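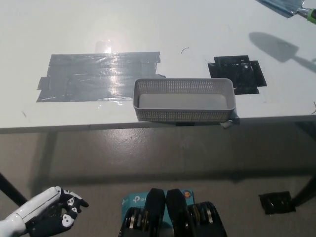 Getting tape and tape residue off a white table

Duct tape comes off a painted or laminate table easily enough in the first week. Left over a summer, the backing peels away and the glue stays behind. The method below is the one I use on white tables, mostly second-hand ones, and it works for gaffer and electrical tape as well. Allow an afternoon, most of it waiting.

What you need

A hair dryer
A plastic scraper or an old library card
Eucalyptus oil or mineral turpentine
Dish soap and warm water
Bicarb soda
Four or five cotton rags you don't mind throwing out
Rubber gloves

Step 1. Find out what the surface is

Look underneath the table for a label or a bare edge. Laminate and melamine will take eucalyptus oil without trouble. Oil-based enamel usually will too, but acrylic paint can soften, so dab a little oil on the underside, leave it for ten minutes and wipe. If colour comes off on the rag, stay with soap and heat. Keep solvents away from acrylic sheet altogether.

Step 2. Warm the tape

Set the dryer on medium and hold it a hand's width from one corner for half a minute. Where strips overlap, start with the one on top. Don't use a heat gun. I lifted a blister in a Kandby desk with one and it never went flat again.

Step 3. Pull low and slow

Fold the loosened end back on itself and pull it nearly parallel to the table. Pulling straight up tears the backing and can take paint with it. Keep the dryer moving just ahead of the peel. If the strip tears, go to the other end and begin again. 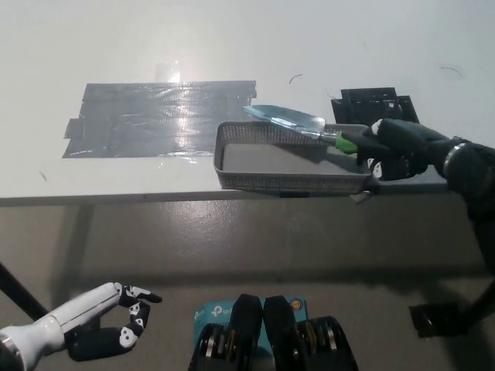
Old tape is worse along the outside edges, where the glue has crept out and picked up dust. Leave that grey line for the next step and concentrate on getting the backing off in one piece.

Step 4. Soften the glue

Wet a rag with eucalyptus oil, lay it over the residue and leave it for 15 minutes. Open a window. Push the softened glue into a ridge with the plastic scraper, wipe the ridge off, and repeat with a clean part of the rag. Cyprian Szulc, who taught me furniture repair, used peanut butter for this job. It does work, but you'll be cleaning it out of the joints afterwards.

Step 5. Wash

Go over the whole top with warm soapy water, then plain water, then a dry rag. Any oil left behind will stop new paint or tape from sticking.

Step 6. Deal with the shadow

White surfaces often show a yellow or grey outline after the glue is gone. Mix bicarb soda and water to a paste and rub lightly in circles. If the outline stays, the surrounding surface has probably changed colour with the light, and scrubbing harder will only dull the finish.

Put oily rags outside, spread flat, until they are completely dry, then bin them.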